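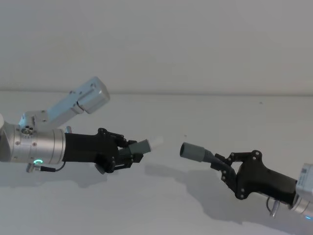
Callthorpe Technical Services
Thu 10 December

1/ Callthorpe Technical Services has issued a revised guidance note on joining small gray tubes and fittings with a white coupling sleeve. This thread sets out the main points for maintenance staff and approved contractors at Jombridge.

2/ The note applies to the 415 homes in the Jombridge district where the Vetix coupling is in use under sinks and behind utility panels. Homes with older soldered lines are covered by a separate note, which has not changed.

3/ The revision follows a review of repair visits completed in November. Over 1,000 records were read. The most common fault was a sleeve pushed on at an angle and left that way. Saodah Tarigan, Head of Repairs Standards, led the review.

4/ Before starting, close the branch valve and open the nearest tap. Lay the parts out on a clear, light-colored surface. Check that the sleeve, the fitting and the tube all come from the same size range. Sizes are not interchangeable, and adapters are not approved.

5/ Look into the open end of each tube. Remove burrs with the hand reamer and wipe the end with a lint-free cloth. A tube with a cracked or oval end must be cut back square or replaced.

6/ Seat the sleeve on the fitting first. The white sleeve should stand straight on the pale gray ring at the top of the collar. Turn it slightly by hand – it should not rock.

7/ Bring the tube to the sleeve with the open end facing it. Hold the fitting upright below and the tube above, and correct any tilt before the two parts meet. Staff should look at the joint from two sides at this point.

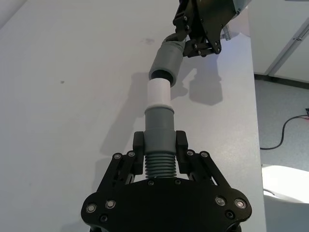
8/ Push the tube in with a steady, even movement until it stops. Do not twist it in, and do not strike it. If resistance is felt early, withdraw the tube, check the end again and start over.

9/ Leave the ribbed, threaded section of the fitting clear until the push joint is complete. The nut is then run on by hand and given its final turn with the strap wrench. Pipe wrenches must not be used on these parts.

10/ Open the branch valve slowly. Keep the joint under observation for 15 minutes with a dry paper towel placed beneath it. Record the result on the job sheet, including where no leak was found.

11/ Contractors have asked whether lubricant may be used. Clean water is permitted. Silicone grease is permitted only where the job sheet says so. Dish soap is not permitted.

12/ Parts removed during a repair should be bagged, marked with the job number and returned to the Cárdenas Street store. Sleeves are not to be reused, even when they look undamaged.

13/ Stock update: 2,707 sleeves are now held at Cárdenas Street. Van stock may be collected on any working morning – please bring the signed request form. Orders for the larger size are still delayed.

14/ Questions on the technical content should go to Magdolna Barta in the training office. Practice sessions at the bench can be booked through the same office, and contractors may attend at no charge.

15/ The previous version of the note is withdrawn. Printed copies kept in vans and store rooms should be recycled and replaced with the new one.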